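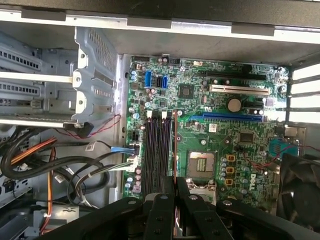
Walking the Grakevholm Ridge, One Hut at a Time

The path out of Bultlow starts behind the bus shelter, squeezes between two sheep fences and then goes straight up. I had been promised a gentle first mile. It was a wonderful first mile, full of larks and wet grass and a view that kept getting bigger, but my calves would like it known that gentle is the wrong word!

The Grakevholm Ridge Trail runs for 53 miles from Bultlow to the lighthouse at Clullitz, and most people take five days over it. I took six and wished for seven. February is supposed to be the wrong season, and I can see why: the light goes early, two of the tea stops are shut, and the wind on the upper section has real teeth. But I had whole hillsides to myself, the bogs were frozen hard enough to stride across, and every evening the sky turned a shade of pink I have never seen in summer.

Day two is the big one. You climb to 2000 feet at Kokkinos Top, named after the Greek surveyor who mapped the ridge, and then you stay up high for hours. Valter Haugen, who has guided on the ridge most of his working life, met me at the summit cairn with a flask of blackcurrant soup (yes, soup, and I have since made it at home twice). He pointed out the old peat road with his walking pole, then set off along it at a pace I could just about match.

"People look at the far hills," he told me. "Look at the ground. The ground is where the stories are."

He showed me hare tracks, a boundary stone with a cross cut into it, and a patch of moss so green it looked lit from underneath.

Where to sleep
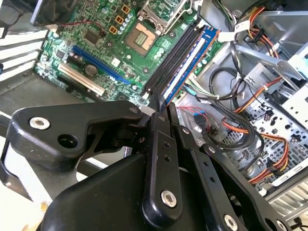 There are 12 huts on or near the trail, all simple and all with a stove. My favorite was the third, tucked under a crag with a stream running right past the door. Bring your own kindling in winter, and book ahead even when you think you won't need to. The hut at the halfway point sleeps only eight, and a school group can fill it without warning.

Beyond the halfway hut the trail drops to the coast, and the walking changes completely. The climbs are short and steep now, in and out of little coves, with seals hauled out on the rocks below. I lost most of a morning to those seals. There is a fine bakery down a side track at the second cove — go early for the cardamom buns.

The last day is the easiest, a long stretch of turf with the lighthouse in sight nearly the whole way. It never seems to get closer until suddenly you are standing under it.

Getting there: buses reach Bultlow twice a day in winter. The 730 from Clullitz takes you back to the start, and the driver will stop at the trail crossings if you wave.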